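Handout: Drawing in Perspective, Unit 4
December — by Muireann Hegarty
Print this page | E-mail this page

Converging lines and what they do for you

Last time we got as far as the horizon line and everybody's railroad tracks came out beautifully, so this time we get to the good part! One-point perspective is the simplest trick in drawing and I still get a kick out of it every time. You put one dot on the horizon, you aim every line that runs straight away from you at that dot, and a flat sheet of paper suddenly has a room in it.

A reminder about words, as they got mixed up in the homework. The horizon line is your eye level. It moves when you move. Sit on the floor and it drops, climb a ladder and it goes up with you. The vanishing point is the place on that line where a set of parallel lines seems to meet. Parallel is the word to hang on to. The two sides of a hallway are parallel in real life, and they only lean together on your paper.

Lines that run across your view, square to you, stay flat. Upright lines stay upright (for now — three-point perspective is coming in Unit 6 and I can't wait). Only the lines going away from you change direction.

Spacing

Driss Belhaj asked a great question: how do you know how far apart to put the fence posts? Guessing works for two posts and falls apart by the fifth. Use the diagonal method. Draw the first two posts, top and bottom lines both running to the vanishing point. Find the middle of the second post. Run a line from the top of the first post through that middle mark until it hits the bottom line. Your third post stands there. Then do it again from the second post, and again, as long as your pencil holds out. The gaps shrink all by themselves and it's lovely to watch.

Please use a hard pencil for these lines, and the long Isaksson ruler from the drawer by the sink. The short ones have chewed edges.

Shapes in the gaps

Amr Hajji's hallway drawing went up on the board last week, and what makes it work so well is the floor. He drew the floor as its own shape first and let the walls take what was left. I want all of you to try that. The empty part between two things has an outline too, and it's often easier to see than the things themselves.

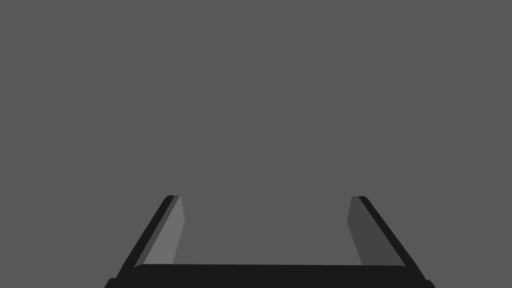
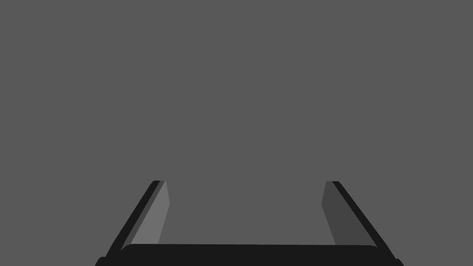 Leaning sides are worth practicing on their own, away from any hallway. Draw two lines that start wide at the bottom of the page and tip toward each other, then stop them before they touch. The first gray picture has an opening like that, wider at the bottom than at the top, between the two fingers of the gripper. Sketch that opening as a four-sided shape, then carry its two sides upward with a ruler and mark the point where they cross. Do the same with a road, a bed, or a table runner, and compare how high the crossing lands.

For next time

Read the chapter on ceilings in the Gelthorpe book. Draw one room at home from a chair, then the same room standing up, and mark your eye level on both. Bring 13 fence posts in a row, done by the diagonal method, with the construction lines left in. I love seeing those lines, so put the eraser away!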